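Gerdale Readers' Exchange – Comics, Serials and Graphic Novels

Is the collected edition of Stiltwood a suitable starting point?

Posted by Fuvuvholm, 17 April 2021

I would be grateful for guidance on the reading order of Stiltwood. The library where I work wishes to acquire the series for its adult graphic fiction shelves, and the budget allows for one format only. The collected edition is a single volume of 696 pages. The alternative is the set of 13 paperbacks, of which our supplier can currently provide all but volume 3.

Several reviews state that the collected edition places the prequel chapters at the front, although they were published last. Other reviews praise this arrangement. I have not read the series and cannot judge whether a new reader would be harmed by it. I would also welcome comments on the binding, as our copies are borrowed often and are not always treated with care.

Replies

Gerdale_Periodicals

Our reading group has used both formats, and I would recommend the paperbacks for a lending collection. The points below may assist you.

Reading order. The prequel chapters reveal the identity of the ferryman, which the original run withholds until the ninth volume. Members who began with the collected edition found the middle of the story slow. Those who began with the paperbacks did not raise this complaint. If you do purchase the single volume, a printed slip inside the cover advising readers to begin at the chapter titled "Low Water" would be sufficient.

Lettering. The collected edition is printed at a slightly reduced size. The captions in the flooded village chapters are set in white on pale gray and are difficult to read in poor light. Members who wear reading glasses should be told of this before they borrow it.
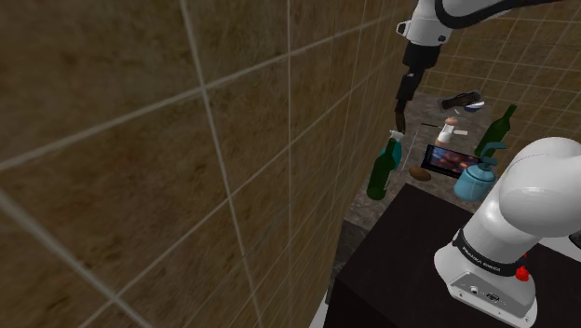 Binding. The spine of our collected copy split in December, after fewer than two years on the shelf. The publisher replaced it on request, but the replacement took several weeks to arrive. The paperbacks have thin covers and will curl, though a single damaged volume can be withdrawn without removing the whole series from circulation.

With regard to volume 3, I would not let its absence delay the order. It has been out of stock before and has returned each time.

Aliyu

Just buy the big one. The prequel is the best part and the story makes sense either way. Reviewers complain about everything.

Tern and Ladder

I must disagree in part with both replies above. The order of the chapters matters less than the first reply suggests, as the ferryman's identity is hinted at strongly in the second volume and most attentive readers will have guessed it. The artwork is the stronger reason to choose one format over the other. In the paperbacks, the double-page drawings lose a strip at the center fold – the market scene in volume 6 is badly affected. The collected edition opens flatter and shows them in full.

There was also a signed hardcover limited to 2,000 copies. It has sewn pages and the original chapter order, and it would answer every concern you have listed. Used copies are offered from time to time, usually at a price no library should pay. I mention it only in case a donor should come forward.

Fuvuvholm

Thank you for these replies. I have asked our supplier for a date on volume 3 and will place the order for the paperbacks if the answer is reasonable. The remark on the center fold is noted, and I will examine volume 6 before the set is processed.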